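**Part-time household items assistant, Dostlow, Hukatgate site**

Reference 1013. 16 hours a week, paid hourly, two openings.

Dostlow looks at how everyday household items get used, put away and stored. We work mostly with things that live near a kitchen sink: racks, sponges, brushes, cups, plates, lids, towels and trays. Our staff handle these items again and again on ordinary tables, follow a written task sheet, and record how it went. The notes go to the people who design the items and to the people who write the instructions that come in the package.

We are hiring two assistants for the afternoon shift at Hukatgate. No experience in testing or research is required. We are looking for people who can do a small task the same way many times and who will say so when something is off.

## The work

A shift runs four hours, from 1 p.m. to 5 p.m., four days a week. You will be given a table, a box of items and a set of task sheets. Each sheet covers one short activity. Typical examples:

- Take a sponge out of a dish rack, set it on the table, and put it back.
- Place three plates in a rack, then take them out in a different order.
- Fold a dish towel and lay it on the rail.
- Move cups from a tray to a shelf with the handles facing the same way.
- Clear a table of everything that does not belong there and return it to the right box.

Most tasks take less than a minute. You repeat each one as many times as the sheet says, write down the result, and move on to the next. If an item drops, tips over or lands in the wrong spot, you write that down too and carry on. A dropped item is a result like any other and does not count against you.

Between tasks there is setting up and clearing away. Items have to go back to their start positions before each round, and the sheet tells you where those are. At the end of the shift the table is cleared, the boxes are checked against the list, and anything that is cracked, bent or missing a part goes on the repair shelf with a tag.

The current work is on the Seixas set, which is a group of sink-side items we expect to keep using through the winter. The full set is 140 pieces. You will not use all of them on one shift. A normal box holds enough for the afternoon and is packed by the morning staff.

## What a shift looks like

**1:00 p.m.** Sign in, collect your box and sheets, read the handover note from the morning.

**1:10 p.m.** Set out the first group of items and check them against the list. If something is missing, tell the shift lead before you begin.

**1:20 p.m. to 2:50 p.m.** First work block. This is 90 minutes with a short pause between sheets.

**2:50 p.m.** Break. It is paid. There is a kettle, a refrigerator and a microwave in the break room. Please do not use the test cups for coffee.

**3:10 p.m. to 4:40 p.m.** Second work block. Often this is the same set of tasks with the items laid out differently.

**4:40 p.m.** Clear the table, check the box, write the handover note, sign out.

The blocks are fixed and we do not move them much. If you need a break outside the schedule, finish the round you are on and let the shift lead know.

## Who we are looking for

You will do well here if most of this fits you:

- You can stand for most of a four-hour shift. Stools are available for some tasks but not all of them.
- You have steady hands and can work at a slow, even pace.
- You can read a one-page sheet in English and follow it in the order written.
- You write clearly enough that someone else can read it. We do not grade spelling.
- You notice small things, such as a rack that is sitting slightly crooked or a lid from the wrong container.
- You are on time. The afternoon shift starts when the morning shift leaves, and a late start holds up two tables.

Left-handed applicants are welcome. We have fewer left-handed people than we would like, and some of the task sheets are written for the left hand as well as the right.

You do not need to be a good cook or a tidy person at home. People who worked in restaurants, hotels, laundries, warehouses or child care have usually picked the work up quickly, and so have people who have not had a paid job before.

The job is repetitive. Some people find that restful and some last a week. Please think about which one you are before you apply. On a typical afternoon you may put the same sponge in the same rack for most of a block, and the next day you may do it again with the rack turned around.

## Pay and terms

Pay is hourly and goes out every two weeks. The rate is on the posting at the Hukatgate front desk and we will confirm it by email before your trial shift. Training hours and the trial shift are paid at the full rate.

Both openings are for 16 hours a week. We cannot offer full-time hours this winter. Extra shifts come up when someone is away, and they are offered first to the people on the afternoon team. There is no evening work. The site is closed on Sunday.

The contract starts in January and runs for six months. Most of our contracts have been renewed, but we do not promise it, so please plan for the six months.

You get one paid day off for each full month worked. If you are sick, stay home and call before noon.

## The workspace and the items

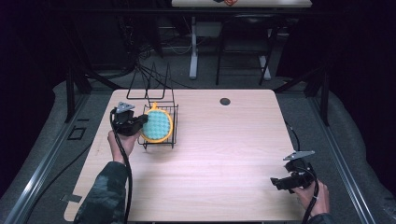

Every task sheet gives a start position, and you will learn to read these quickly. The description is short and uses plain words - which half of the table, which way an item faces, and whether it stands or lies flat. For sponge work, the sheet names the item by its color and shape, so that two people on different days pick up the same one. The black wire dish rack goes on the left half of the table with its tall loop at the back, and the round sponge with the orange frame leans inside it, tilted upright, bumpy teal side to the front. After each round you put it back that way. If it has slid down or turned, fix it before starting the next one. New staff usually need a few shifts before they stop checking the sheet every time, and we would prefer that you keep checking.

The work tables are spaced so that people do not bump into each other. The floor in the work area is carpeted. Wear closed shoes with a flat sole, and clothes you can move your arms in. Long sleeves are fine if they fit close at the wrist. Loose cuffs catch on the racks and pull things over. Please leave bracelets and large rings at home or in your locker.

Bags, coats and phones stay in the lockers during the work blocks. Water bottles with a lid may be kept on the side shelf. No food at the tables.

## Training

Your first two shifts are training. On the first, you work next to someone who already does the job, and you go through the handling rules, the item list and the record sheet. On the second, you run a full set of tasks at your own table with the shift lead nearby. After that you are on the regular schedule.

You will be shown:

- how to set out items from a sheet
- how to fill in the record, including what to write when a round goes wrong
- how to check a box in and out
- how to tag a damaged item
- where things are kept, and what to do if you cannot find one

There is no test at the end. If either of us thinks the job is not a fit after the second shift, you are paid for both and we leave it there.

## Getting here

The entrance is on the side street at Hukatgate, through the gray door next to the loading bay. The Ikden bus stops across the road. There is a bike rack inside the gate and a small parking lot behind the building, which is usually full by late morning. If you drive, allow time to park on the street.

The work area is on the ground floor and there are no steps from the entrance. The restrooms and break room are on the same level. If you need a table at a different height, or a change to the break times, tell us when you apply and we will set it up before your trial shift.

## How to apply

Send a short message to the Dostlow hiring desk, or fill in the paper form at the Hukatgate front desk between 9 a.m. and 4 p.m. Put reference 1013 at the top. Include:

1. Your name and a phone number or email address.
2. Which four days you could work, and any day you could not.
3. A few lines about work you have done, paid or unpaid, where you had to be careful or repeat something many times.
4. Whether you are left-handed, right-handed or comfortable with both.
5. Anything we should know about access or scheduling.

A resume is fine but not required. Please do not send a cover letter in addition to the lines in item 3.

We read applications as they come in and reply to all of them. If it looks like a match, we will invite you to a paid trial shift of one work block, with time beforehand to look around and ask questions. You will do three or four real task sheets from the Seixas set. We decide within a week of the trial and let you know by phone or email, whichever you gave us.

Applicants must be at least 18 and have the right to work in the United States. If you applied last year and were not selected, you can apply again using the new reference. Both openings stay posted until they are filled.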